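How Does a Worm Bin Turn Peelings into Plant Food?

Have you ever peeled a carrot and wondered where the peel goes next? At the Wudenwood Garden Club we put ours in the worm bin, and if you come and lift the lid a few weeks later you will have a hard job finding it. The peel has been eaten! Well, most of it has, and what is left behind is dark and crumbly and smells a bit like a forest floor after rain. Gardeners call it worm compost, and plants love it.

The worms in a worm bin aren't quite the same as the big pink ones you meet when you dig a hole. They are smaller and redder, and they like to live near the top, in among old leaves and rotting bits, so a bin full of scraps suits them very well. They have no teeth at all. Tiny living things called microbes soften the food first, and then the worms slurp it up along with a little grit, which grinds everything down inside them. 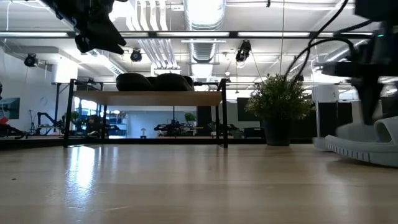
What do worms like to eat?

Worms are not terribly fussy, but they do have favourites, just as you do. Ours go mad for melon rind and soft pear. They will also eat cabbage leaves, cold tea leaves, crushed eggshells and torn-up cardboard (they like the cardboard for bedding too, so it is a sort of edible duvet). Please don't give them meat, cheese or anything oily, and go easy on oranges and onions. Chop the food up small if you can, and tuck it under the bedding so the flies don't find it.

When we started our bin in March we put in 851 worms. We know that because the children at Jafri Primary counted every one of them on a tray, and it took the whole morning! Worms lay little lemon-shaped cocoons, and a few babies can hatch out of each. At the next count there were 1,378, and there were probably some very small ones that got missed.
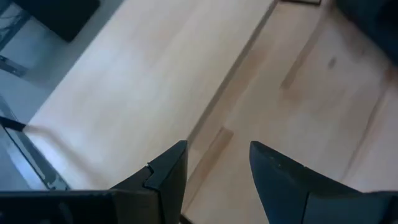 Pale wood, with a gap between two dark fingers.

Using the compost

Be patient with this part. It takes about 17 weeks before there is enough to scoop out, and it is strong stuff, so you only need a little. Mix one cup of worm compost with 5 cups of ordinary potting soil, fill your pot, and pop in a seedling. Beans do well in it, and so do strawberries — the ones by the gate on Vilisau Lane had ours last year and they were the sweetest we've grown.

Always wash your hands when you have finished, and put the lid back on, as worms don't like the light one bit.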